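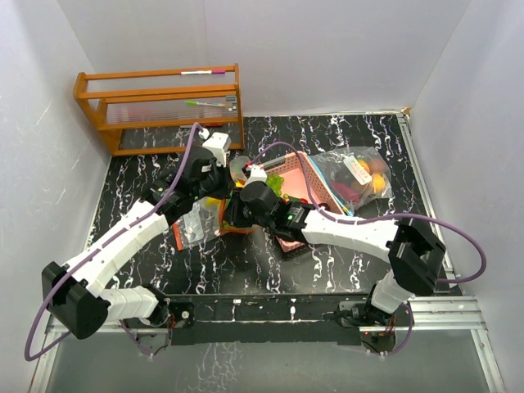
Figure 6.1 Two robot arms, a pink basket, and a bag of fruit and vegetable shapes.

Chapter 6
Time Banks: Neighbors Trading Hours

In this chapter you will learn
how a time bank keeps its accounts
why every hour is worth the same
what a coordinator does all day
how members who rarely ask for help can be drawn in

Key terms: time credit, offer list, request, broker, standing balance

Shuk-fan Tang needed her gutters cleaned. She was 78, lived alone on the east side of Pirkby, and did not like asking her neighbors for favors. What she did have was a lifetime of sewing. Over one April she hemmed four pairs of pants, took in a wedding dress, and taught a teenager to thread a bobbin. She earned nine hours. Then she spent two of them on the gutters, and the person who came up the ladder was Tsung-han Tseng, who had earned his own hours walking dogs and was saving them for driving lessons!

That is a time bank at work, and it is one of the most enjoyable ideas in community organizing to study. The rules fit on an index card. Give an hour of help to any member and you earn one credit. Spend the credit on an hour of help from any other member. You never have to pay back the same person who helped you, so the favors travel – from the seamstress to the bride, from the dog walker to the driving teacher, and on through people who may not have met yet.

The Pirkby Time Bank opened with 24 members and a spiral notebook. By the end of its third year it had 586 members, and in that year they traded 1310 hours. We will come back to these figures in Section 6.3, where you will work out the average number of hours per member and see why an average can hide a lot. (Some members traded every week. Many joined, filled in an offer list, and never made a single request.)
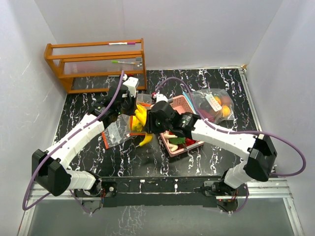
Figure 6.2 A wooden rack at the back of the table, with a marker on its top rail.

Noreen Madigan was the first coordinator, or broker, in Pirkby. Her job was matching, and she loved it. She read each new offer list with a pencil in hand and called people up. "Most folks will tell you what they can give," she wrote in her first yearly report. "Getting them to say what they need takes a second cup of coffee."

Her remark points to the hardest question in this chapter. People who feel cut off from their community are often glad to help but slow to accept help. A standing balance that only grows means that someone is giving and giving and still sitting alone in the evening. Section 6.4 looks at how the Gavlow Street branch, under Ka-ming Liao, tackled this with shared meals and group requests.

Before you read on
Write down three things you could offer for an hour. Now write down three things you would ask for. Which list took longer? Keep both – you will need them for the matching exercise on the Ellar neighborhood in Section 6.2.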